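Brot backen mit Sauerteig, wenn man kaum Zeit hat: mein Ablauf über zwei Tage

Ich backe seit ein paar Jahren unser Brot selbst, und die Frage, die ich am häufigsten bekomme, lautet: Wann machst du das denn bitte? Antwort: nebenbei. Ein Sauerteigbrot braucht zwar ewig, aber es braucht mich dabei fast gar nicht. Ich schreibe euch hier mal meinen ganz normalen Ablauf auf, so wie er bei uns in der Küche wirklich stattfindet, mit allen Abkürzungen, die ich mir angewöhnt habe (und mit denen echte Brotprofis vermutlich nicht glücklich wären).

Was ihr braucht

Für einen Laib nehme ich:
400 g Roggenmehl Type 1150
200 g Weizenmehl Type 1050
80 g Anstellgut aus dem Kühlschrank
430 ml Wasser, lauwarm
12 g Salz
wer mag: einen Teelöffel Brotgewürz, am liebsten selbst gemörsert

Dazu eine große Schüssel, einen Gärkorb und einen gusseisernen Topf mit Deckel. Mein Topf ist ein alter Gurum vom Flohmarkt, der wiegt gefühlt so viel wie ein Kleinkind und hat am Rand eine Macke, backt aber großartig. Das Mehl hole ich in der Mühle in Ketow, immer gleich den großen Sack. Supermarktmehl geht auch, nur braucht ihr dann oft einen Schluck weniger Wasser, also tastet euch ran.

Erster Abend: Sauerteig ansetzen

Nach dem Abendessen verrühre ich das Anstellgut mit 200 g vom Roggenmehl und 200 ml vom Wasser. Ein Löffel reicht, Klümpchen dürfen bleiben, die lösen sich über Nacht auf. Teller drauf und ab auf den Küchenschrank, da ist es bei uns am wärmsten. Im Winter stelle ich die Schüssel in den ausgeschalteten Ofen und lasse nur die Lampe an – das hat mir schon viele Brote gerettet. Einen Zettel an die Ofentür kleben! Ich habe einmal fröhlich vorgeheizt und mich gewundert, was da so streng riecht.

Bevor ihr weitermacht, nehmt am nächsten Morgen einen guten Esslöffel vom reifen Teig ab und stellt ihn im Schraubglas in den Kühlschrank. Das ist euer Anstellgut fürs nächste Mal. Ich vergesse das ungefähr jedes zehnte Brot und muss dann bei der Nachbarschaft betteln gehen.

Zweiter Tag: Hauptteig

Morgens sollte der Sauerteig deutlich aufgegangen sein, Blasen haben und angenehm säuerlich riechen. Wenn er nach Nagellackentferner riecht, hat er Hunger, dann füttert ihn lieber noch einmal mit etwas Mehl und Wasser und verschiebt die Sache um einen halben Tag.

Jetzt kommt alles andere dazu, also das restliche Mehl, das restliche Wasser, Salz und Gewürz. Ich rühre das mit einem stabilen Kochlöffel zusammen, bis kein trockenes Mehl mehr am Boden klebt. Roggen muss man nicht kneten wie Pizzateig, er bleibt sowieso klebrig und wird nie so schön glatt und elastisch wie auf den Fotos von Weizenbroten. Lasst euch davon nicht verrückt machen und kippt vor allem kein Mehl nach!

Dann ruht der Teig eine halbe Stunde in der Schüssel. Danach kommt er auf die gut bemehlte Arbeitsfläche, wird mit nassen Händen grob rund gemacht und in den Gärkorb gesetzt. Den Gärkorb stäube ich mit Roggenmehl aus, und zwar großzügig. Mein Korb ist von Layug und wird nur ausgeklopft und nie gewaschen.

Im Korb geht der Teig bei Zimmertemperatur 2 Stunden, manchmal auch länger. Schaut auf den Teig statt auf die Uhr: Wenn die bemehlte Oberfläche feine Risse bekommt, ist er so weit. In der Zeit kann man wunderbar einkaufen gehen oder, wie ich, auf dem Sofa einschlafen.

Backen

Den Ofen mitsamt Topf auf 250 Grad vorheizen, mindestens eine halbe Stunde lang. Den Laib auf ein Stück Backpapier stürzen, am Papier in den heißen Topf heben, Deckel drauf. Nach 25 Minuten den Deckel abnehmen, auf 210 Grad herunterschalten und weitere 30 Minuten backen. Wenn ihr auf die Unterseite klopft und es hohl klingt, ist das Brot fertig. Mein letztes kam mit 836 Gramm aus dem Ofen, aber das schwankt je nach Mehl und Backdauer.

Und jetzt der schwerste Teil des ganzen Rezepts: abkühlen lassen, und zwar komplett. Ich weiß, es duftet. Trotzdem! Roggenbrot, das man warm anschneidet, klebt am Messer und wird innen gummiartig.

Aufbewahren und einfrieren

Frisches Brot steht bei mir die ersten Tage mit der Schnittfläche nach unten auf dem Holzbrett, Geschirrtuch drüber, fertig. Später zieht es in den Brotkasten um. In den Kühlschrank kommt es nie, dort wird es schneller altbacken.

Weil wir nur zu zweit sind, friere ich meistens die Hälfte ein. Das Stück wird stramm in Alufolie gewickelt, die Enden werden untergeschlagen, und wenn es länger als ein paar Wochen im Gefrierfach bleiben soll, kommt noch ein Gefrierbeutel drum herum. Schön sieht so ein zerknittertes Silberpäckchen nicht aus, ist mir aber egal.
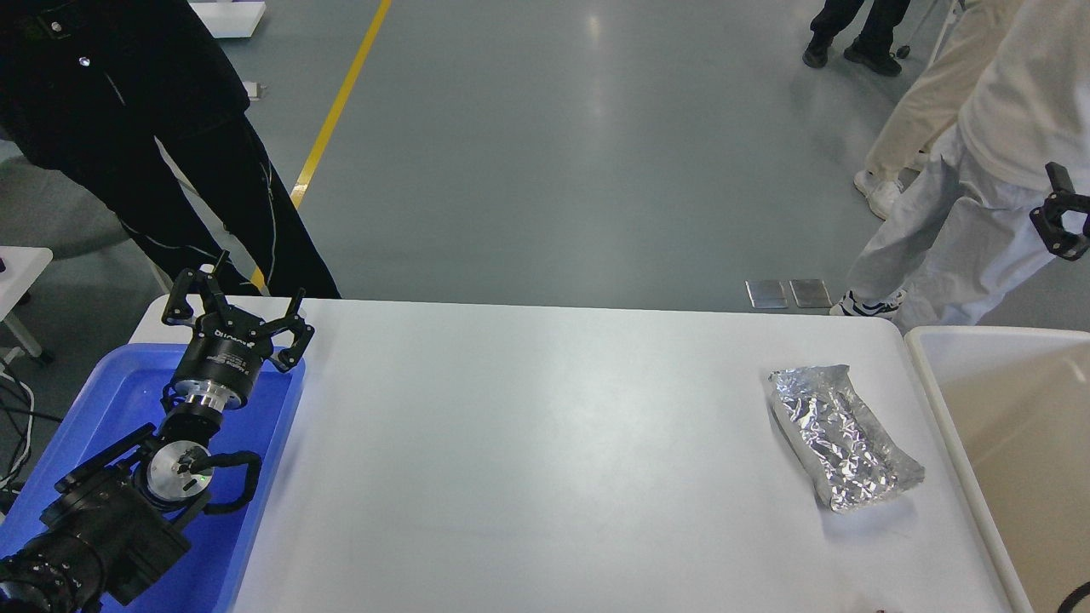 Unter der ersten Fassung dieser Anleitung stand bald der Einwand, Alufolie sei beim Einfrieren doch Verschwendung, ein Bienenwachstuch tue es genauso gut und man könne das Brot vorher in Scheiben schneiden, dann lasse es sich portionsweise direkt in den Toaster stecken. Mit den Scheiben gebe ich dem Kommentar völlig recht, das mache ich inzwischen auch, wenn ich gerade Lust zum Schneiden habe. Beim Wachstuch bin ich nicht überzeugt, meins ist im Gefrierfach steif geworden und an den Ecken aufgegangen. Die Folie streiche ich nach dem Auftauen glatt und benutze sie wieder, solange sie keine Löcher hat.

Zum Auftauen lege ich das Brot am Abend vorher raus und lasse es eingepackt. Am Morgen auspacken, kurz mit Wasser bepinseln und für zehn Minuten bei 180 Grad in den Ofen, dann knuspert die Kruste wieder fast wie am ersten Tag.

Wenn es nicht klappt

Flacher Laib: meist zu lange gegangen oder zu viel Wasser. Schmeckt trotzdem, gibt halt schmale Scheiben.

Große Höhle direkt unter der Kruste: zu kurz gegangen oder der Ofen war zu heiß.

Kaum Geschmack: Salz vergessen. Passiert mir öfter, als ich zugeben möchte, deshalb wiege ich es jetzt schon am Abend vorher ab und stelle das Schälchen direkt neben die Schüssel.

Im April probiere ich die Variante mit gerösteten Sonnenblumenkernen und etwas Malz aus, die es im Café Cudholm immer zur Suppe gibt. Das Rezept trage ich hier nach, sobald es zweimal hintereinander geklappt hat.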